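Paren Project – Working Group Meeting Minutes
Nullville site, October, 10:00 a.m.

1. Minutes of the last meeting
Accepted with one correction. Item 4 should have said that the Bisht code branch was merged before the recordings began, not after. The shared copy has been changed.

2. Recordings so far
The set now holds 1193 episodes of the tube task. All were made with the two-finger gripper and the green-topped tube boxes. Of these, 23 are marked for review. Most of the marked ones have a gap in the wrist force log. The group agreed to keep them out of training until the logs have been checked against the joint data.

Sitow asked for a copy of the set in its present form. Agreed, with the marked episodes left in a separate folder and a note saying what the marks mean.

3. Approach height
Main item of the meeting. The question was whether the arm should pause above the rack before coming down, or go down in one motion. Both versions were trained on the same episodes and run on the bench under the same lighting.

The version with the pause did better on the outer rows of the rack. In the middle rows there was no clear difference. Failures without the pause were mainly sideways contact with the neighboring tube, followed by a grip on the cap instead of the body. It was noted that the pause adds time to each pick, up to 30 percent on the short moves, and that this will matter if the method is used for whole racks.

There was a long discussion about why the outer rows are harder. One view was that the wrist has to turn further near the corners and the pose estimate is worse there. Another was that the training set simply has fewer corner picks. The counts per row have not been pulled yet, so the point was left open.

Decision: keep the pause as the default. Test a shorter one before the next meeting.

4. Glare on the tabletop
The depth readings drop out where light reflects off the glossy surface. Moving the lamp helped some. A matte cover was suggested, but this would change the background for all later episodes and make them harder to compare with the earlier ones. No cover for now. Masking the affected area in software will be tried first, and the Bisht branch already has most of what is needed.

5. Lids
Episodes so far have the lids open from the start. Opening the lid as part of the task was put off again. It needs a different grasp and a second set of labels, and the labeling tool does not handle two-stage tasks yet.

6. Actions
– Pull the pick counts by row and circulate them.
– Check the force logs for the marked episodes.
– Run the shorter pause with 2 boxes on the table, near and far.
– Send the current set to Sitow.
– Write up the masking test, even if it does not work.

7. Other business
The write-up of the approach height result will go out as a short internal report first. Comments on these minutes to be added at the end of the page.

Meeting closed 11:40 a.m.
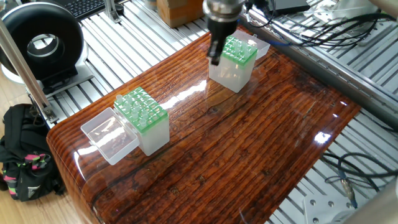
Comment from Sitow: On item 3, we would like the corner picks reported separately from the rest of the outer rows. In our own runs the two behave differently, and averaging them hid the effect of the pause for a good while. If the row counts turn out to be uneven, please hold the report until the corners have been rerun with equal numbers.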